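From: Delia Manole
To: Skomine equipment list
Subject: Re: [equipment] next round of grippers

On Tuesday Czesław Pawłowska wrote:
> Delia, can you put your wish list up before the April order closes?
> Cornel says there is 984 left in the Paredes line and he'd like to
> know what it goes on. Do we need more pairs, or more spares?

Hi Czesław, hi all,

Spares first, please! I love these hand-held grippers, and we get so much more done with them than we did last year, but they take a beating. My order of priority:

1. Finger linings. The black rubbery stuff in the jaws is the bit that touches everything, so I'd like a full set on the shelf for each gripper.

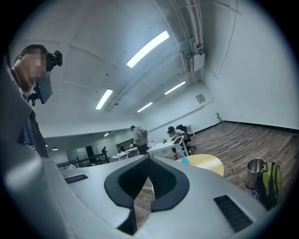
2. Cables. Pidar quoted 244 for the lot, in two lengths. I'd go for the longer ones where we can, as people keep swapping between the round table and the desks and the short ones tug at the wrist.

3. Things to pick up. Cheap, and I think we underspend on it badly. Spray bottles are brilliant for this, with the odd shape and the spray head to work round. 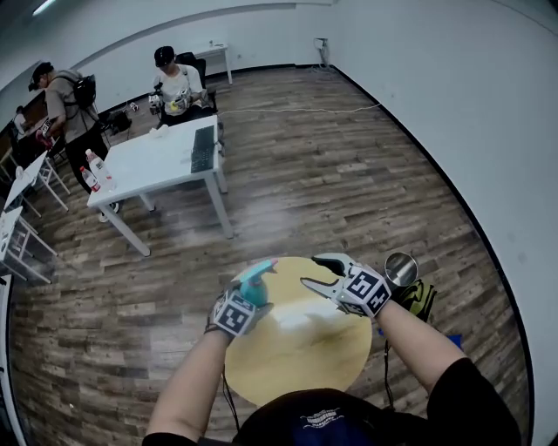
I'd get four more in different sizes, plus some plain boxes, and we'd still have change for marker prints. Jasper has the file for those already, so it's only the printing.

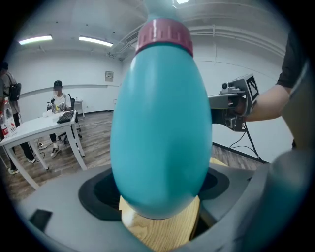
As for more pairs, I'd hold off until Stirnance send their new price list. Florin is keen and so am I, but a pair is no good without the bits that go with it. Every extra gripper wants its own small camera on top and a marker block on the side, and neither is in the price we were given. Could Cornel ask them for a figure with everything fitted?

Happy to talk it through after lunch if anyone's in.

Delia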